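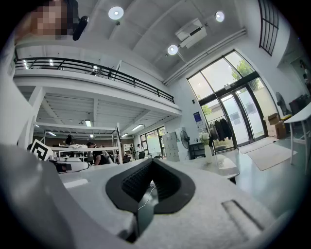 4.2 The hand-held kit as sold

Figure 3. View from the camera of the Sorex hand-held gripper, with the upper surface of the tool in the foreground and the room beyond.

The Sorex kit is sold on the promise that anyone can record usable manipulation data with it after a short introduction. We bought one set at list price and tested it against that promise. The seller had no part in the work.

Our first doubt concerns the field of view. In Figure 3 the tool itself takes up the bottom half of the picture, and much of what remains is ceiling, glass entrance and furniture. The brochure calls this "rich context". We would call it background until someone shows that a policy learns from it. The marker card at the left is also a small target at this range, and the brochure gives no working distance for it.

Our second doubt is the success rate. Fukirier, who resell the kit, quote figures from their own demonstrations only. Of our 134 recordings, 12 were rejected by the bundled Melavon software with no reason given – a fault code would have helped – and a further eight passed its checks although the tracking had plainly jumped. We removed those eight by hand. The five tasks in Section 5 use what was left.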